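### 3.2 Containers and surface wear
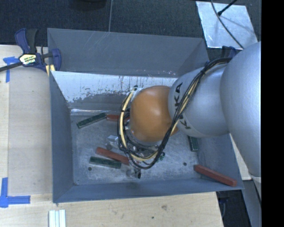

**Figure 4.** Gray metal bin with sloping sides, holding red and dark green blocks. The coating on the back wall is worn through in patches.

All trials used open metal bins of the kind supplied to small-parts stores. We obtained 16 of them from the Leltach depot, where they had been in daily use, and kept them in the condition in which they arrived. None was repainted or sanded. A bin was placed on a wooden tabletop and loaded with elongated rectangular blocks in two colors, poured in by hand and left as they fell.

Wear was not even across a bin. In Figure 4 the upper part of the back wall is still matte gray, with only faint scratches, while the brighter surface below it has lost its coating in ragged patches and shows dark vertical streaks. The floor is scuffed, with whitish scratches. We graded each inner surface separately on the Pálfi scale, from 0 (coating intact) to 100 (bare metal), and took the highest grade as the value for the bin.

Block position was recorded after each pour as flat, leaning on a wall, or resting on another block. Blocks that came to rest across a corner were entered as leaning. The full set came to 149 pours. Bins graded above 20 were treated as worn in the analysis that follows, and the rest as sound. The same cut-off was used in the earlier Stulledthorpe survey, although that survey graded only the floor, so the two sets of grades should be compared with care.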